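Section 3: First Start and Getting Online

By now your Zindby mini PC should be sitting where you want it, with the rubber feet on and a little breathing room at the back. If you skipped Section 2, please go back for the part on the wall mount, as the screws are awkward to reach once the cables are in. Everyone else, pour yourself something warm and let's get going.

Before you begin

You will need a keyboard, a mouse, a screen with its own cable, and your home Wi-Fi password. Wireless keyboards are fine after setup, but for the very first start we would ask you to borrow a wired one if you can.

CAUTION: Use only the power supply that came in the box. Plugs from older laptops may fit the socket perfectly well and still deliver the wrong voltage.

Starting up

1. Connect the screen first, then the keyboard and mouse, and the power lead last of all.

2. Press the round button once and let go. The light will blink white for up to 30 seconds while the memory is checked. It feels like a long time the first time around, and it is tempting to press again — please don't, or the check starts over.

3. When the Jaltico welcome page comes up, choose your language and keyboard layout. Type a few symbols into the test box before you click Next, especially the @ sign and the quotation marks.

4. Pick your Wi-Fi network from the list and enter the password. 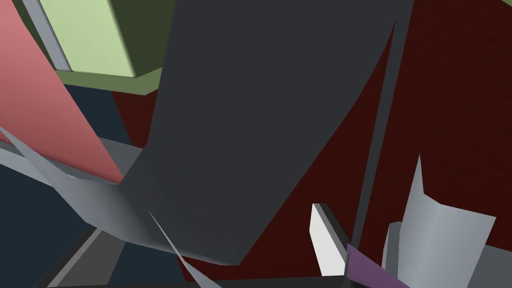 Finlay Gillies wrote to us that his network never appeared in the list until he turned on the 2.4 GHz band in his router's settings, and that it then showed up right away. If your list comes up empty, try that before anything else, or plug in a network cable and carry on with step 5.

5. Let the updater run. The first round of updates can come to 3000 MB, so if you pay by the amount you use, click Later and do this part on a connection that won't cost you.

6. Restart when you are asked to.

NOTE: The fan will run at full speed for a moment during the restart. It settles down once the desktop loads.

Making your accounts

We suggest two accounts: one for looking after the machine and a plain one for everyday use. It is a small bother on the day, but a bad download in the everyday account has a much harder time getting into the system files.

1. Open Settings, then People, then Add Account.

2. Choose Standard and give it a name you will recognize on the login page.

3. Set a password. Short strings such as 555 are refused, and so is your own first name.

4. Write down the recovery key and put it somewhere away from the computer. A kitchen drawer is fine. A text file on the same desktop is no help at all on the day you can't log in!
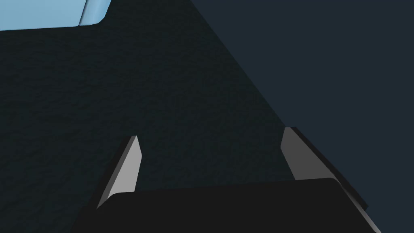

Can I change the everyday account to an administrator later, or do I have to make a new one, asked Isla Gillies. You can change it whenever you like, under People, while signed in as the administrator. Your files and your wallpaper all stay put.

CAUTION: We cannot look up a lost recovery key for you. If both the key and the administrator password are gone, the drive has to be erased and set up again from step 3 of Starting Up.

Once you are signed in to the everyday account, open the browser and visit any page you like to check the connection. Printers, scanners and second screens are covered in Section 4.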